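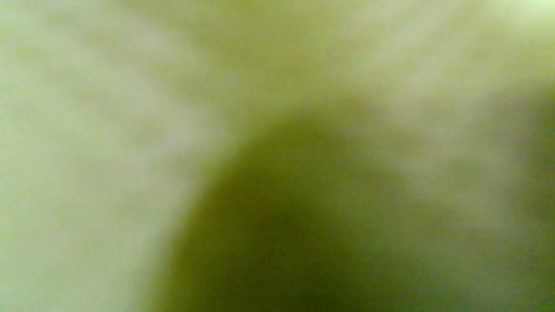 I have been living with the Seltent hand-held gripper for a good while now, long enough that the grip tape has gone shiny where my palm sits, and I think I finally know it well enough to write the long review I kept promising. It came as a kit with two finger sets, a charging cradle and a license for Cliserell, the program that pulls in the recordings and lines them up with the jaw readings. Most of what I do with it is cloth, and cloth is a hard test for a camera that sits so close to the work. At very short range the Seltent gives you masses of light and dark and hardly anything else: a big olive dome coming up from the bottom, pale green nearly all the way around it, and not one crisp edge between the two. I couldn't tell you from that picture alone where a fingertip would stop and something else would begin, and a computer has no better luck.

Let me back up and say how it feels to use, though, as that's what sold me on it. The handle is slim and the trigger has a long, even pull, so you can close the jaws just a hair and stay there. My older unit, the Sulta, has a trigger that is either asleep or wide awake, and after an afternoon of folding towels with it my thumb complained for the rest of the evening. The Seltent is lighter up front too. I can keep it going through a whole batch of dish towels and still want to pick it up again after lunch – and I have small hands that tire easily, so that's no faint praise!

The fingers are the best part. The soft set has a little give at the tips, and on thin fabric I pick up a single layer far more often than I did with the Sulta's hard pads. The stiff set is better for boxes and bottles. Swapping them means two screws and a small hex key, and I do wish they had gone with a clip, the way Stefanou did on their tabletop arm, where the fingers pop off without any tool at all. (I have lost the hex key twice. It turned up in the same bathrobe pocket both times.)

Now to the camera, where I have to be fussier. At arm's length the picture is lovely, with honest color and very little wobble. Bring it in close over something soft and pale and it struggles, both with focus and with bright light. 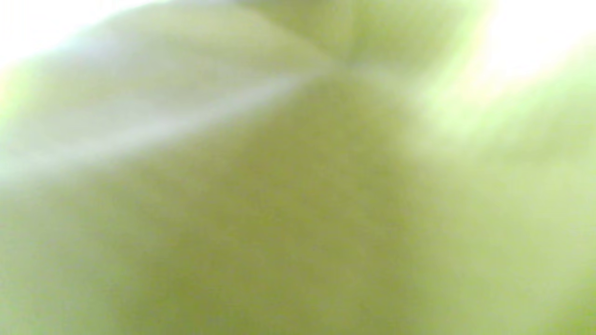

Seltent camera, very close on soft green material. The folds still read near the top; both upper corners are blown out to white.

I find that one encouraging in its way. The long pale crease running up from the left is there, and so is the place where the folds gather, which is the sort of thing you would want a folding program to notice. But there's no weave to go by, and the glare takes away a good piece of the right-hand corner. Cliserell has an exposure slider that helps a little with the highlights. There is no focus control that I could find, and I looked through every menu, including the ones in the back with the unfriendly names.

As of March 13, 2019, my library stands at 1,742 recordings from the Seltent and 2,751 from the Sulta, which had a long head start. The Sulta's camera sits farther back on a little mast. You see more of the table with it and you lose less to blur, but the mast catches on everything, sleeves above all, and the jaws hide the exact spot where they meet the cloth. If I had to keep only one of the two cameras for fabric, I would still hesitate. For handle, trigger and fingers I wouldn't hesitate a minute.

A few smaller notes before I let you go. The battery gets me through a morning if I dock the gripper during coffee. The cradle is wobbly and wants a square of shelf liner under it. Cliserell crashed on me a handful of times in the first weeks, always during import, and has behaved since the last update. The printed manual is short but clear, and the wiring page is worth keeping.

I give the Seltent 8 out of 10. A lens that focused closer would bring it up a full point. Stefanou has a hand-held model due in June, and I've put my name down for one, so the towels will be coming out again this summer.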